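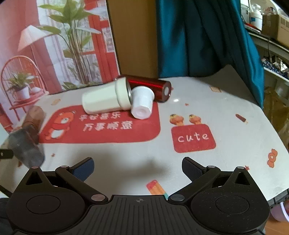

What We Drink and When We Drink It: a week of drinks diaries in two halls

Second year project, Food and Everyday Life module
Supervisor: Noreen Mac Carthaigh

How I ended up doing this

My first idea was to look at breakfast. I had a whole plan, with a reading list and everything, and then I found out that two other people in my group were already doing breakfast and one of them had started before Christmas. So I went for a walk and bought a tea, and while I was standing in the queue I started wondering how many teas I'd had that day. I couldn't say. It was either three or five. I knew exactly what I'd eaten (toast, soup, more toast) but the drinks had just sort of gone past me.

That turned into the question for this report, which is: what do students living in halls drink across an ordinary week, and do they notice? I was also interested in whether the kitchen you live next to changes what you have. I live in Barnar, where there is one big kitchen per floor, and my friend lives in Zandby, where it's little kitchens shared by a handful of people, and I'd always felt that people in Zandby drank more tea. I had no evidence for this at all, only a feeling from visiting.

What I'd read beforehand

Not as much as I should have, and Noreen has pointed this out, fairly. Most of what I found fell into two heaps. One heap was about health, so how much water people ought to have and how much sugar they ought not to. The other was about alcohol, because once you type "students" and "drinking" into a library catalogue that's what you get, page after page of it. I spent an entire afternoon learning to put words in the search that would make it go away.

The bits that helped me most were older pieces about tea breaks at work. They treat a drink as a way of marking time, so you have one when you arrive, one when you finish something, one when somebody else stands up. I recognised that straight away! It gave me the idea of asking people to write down what was going on when they had the drink, as well as the drink itself, and that ended up being the column I liked reading best.

How I did it

I made a paper diary, folded so it would fit in a coat pocket. Each day had its own page with four columns: time, what, where, and what were you doing. I went back and forth on whether to do it as an online form and I'm glad I stuck with paper, even though typing it all up nearly finished me off. People told me they left it by the kettle or on their desk and filled it in when they saw it.

I handed out 60 diaries across the two halls and asked people to keep them for seven days in January, once teaching had started again. I put them through doors with a note, and I also stood in the entrance hall at Barnar at teatime looking hopeful. I got 46 back. I'd been told to expect far fewer than that so I was very pleased -- I think the free biscuits on return helped. (They were nice biscuits. I'd do that again.)

After that I typed everything into Plirum, the stats package the department has us use. It's fine for tables once you've worked out that it wants every time of day written in the same style. I had written them in about four styles, so that was an evening gone.

I also did short chats with a few people from each hall once their week was over. I didn't record these, I just took notes, and I've put what people said in my own words unless I managed to get it down exactly.

One thing I had to settle early on was what counts as a drink. If you have a glass of water by your bed and take sips all night, is that one? What about a bottle you refill? I said that a drink starts when you fill or open something and ends when you fill or open it again. That isn't perfect. Somebody with a big bottle looks as though they hardly drink at all, next to somebody with a tiny cup who is up and down to the tap all evening.
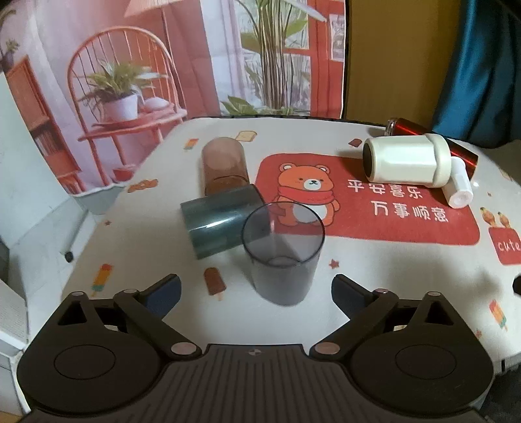
I did think about asking for amounts as well. I tried it on myself for two days first, with a measuring jug, and it made me so fed up that I started skipping drinks to avoid washing the jug. If it did that to me, and it was my project, I didn't fancy my chances with strangers. So there are no amounts anywhere in this report and I've tried not to slip into talking as if there were.

What came back

Altogether the diaries had 2,215 drinks in them. That works out at just under seven a day each, though hardly anybody was close to the middle. A few people wrote down next to nothing and a few wrote down everything, including one person who logged rinsing their mouth after the dentist. I left that out.

Tea came first in both halls, then water, then coffee. Squash did much better than I'd expected! I'd thought of it as something you stop having when you're twelve, but there it was, mostly in the evenings, and mostly in Zandby. Fizzy drinks were down at the bottom with milk and hot chocolate, and hot chocolate only turned up after nine at night.

My feeling about Zandby and tea was wrong. Barnar had slightly more tea per person. What Zandby had was more tea in company. When I looked at the "what were you doing" column, the Zandby diaries were full of things like "chatting", "someone else was making one" and "waiting for the oven with everyone". In Barnar it was "reading", "essay", "in my room", "essay" again. So when I went round there and saw people with tea, I was seeing it because they were all sitting there together having it. In Barnar it goes off down the corridor and behind a door.

I asked about this in the chats. One Barnar person said the big kitchen felt like a station, and you got what you came for and left. Someone in Zandby said she often made a tea she didn't really want so that she could stay in the kitchen a bit longer without looking odd. I wrote that down word for word as "it's a ticket to stand there" and I've thought about it a lot since.

Times of day

There's a big lump at eight in the morning and another at four in the afternoon. I'd expected one at lunch but lunch is quite flat. I think this is down to people being out of halls at midday, many of them at the café in the Sheikh building, and forgetting the diary or not wanting to get it out in front of people. A couple of them said so when they handed theirs back. So the lunch numbers are probably too low and I wouldn't lean on them.

The four o'clock lump is nearly all hot drinks. The eight o'clock one is split quite evenly, and there seem to be water people and tea people, with very little crossing over. I had a look to see if anyone switched sides during the week and only a handful did, usually the morning after a late night.

Did people notice?

Before they started, I asked everyone to guess how many drinks they had in a normal day, and to write it inside the front cover. Most people guessed too low. The people who guessed too high were nearly all guessing what they felt they ought to be having, and several had put "should be eight" or similar next to it, with a sad face in one case. I thought that was interesting, because I'd asked what they did have and they'd answered something else.

Quite a few people said keeping the diary changed what they drank, at least at the start. There's more water in the first two days than in the rest of the week, and then it tails off. Noreen warned me this would happen and said the usual thing is to throw the first day away. I tried it both ways, and the order (tea, water, coffee) stayed the same, so I've kept all seven days in.

Things I'd do differently

I'd do more chats. I was nervous about them and kept them to ten minutes, and then people would say the best thing just as they were putting their coat on.

I'd ask what people were drinking out of. A few wrote it in anyway (a pint glass, a jam jar, "flatmate's mug, sorry") and I had no column for it and nothing to compare it with. I'd also include people who live out. Everybody I asked has a kitchen somebody else chose for them, and I can't say anything about those who have their own.

And I'd write the times in one style from the beginning.

I do still want to know about the squash. I asked three people and got three shrugs.

Thanks to everyone in both halls who carried a folded bit of paper about for a week, to Noreen for reading two drafts of this, and to my friend in Zandby, who let me sit in the kitchen until I'd had far too much tea.

Filed under: Student work / Food and Everyday Life / Second year projects

Search this site
Enter keywords
Go

3 comments

tilly_b
I was one of your Barnar lot! Mine was the one with the soup stain on the back, sorry about that. I'd put four in the front and I had nine the first day. Still blaming the cold weather.

Marrowfat
Enjoyed this. When I was in halls we had one kettle between a whole corridor and the queue for it was where you met people. Did you ask about kettles at all? I wonder if the ones drinking in their rooms had their own.

R. in Zandby
The squash is because the tap water in our kitchen tastes odd after the weekend. Could have told you that if you'd knocked on ours :)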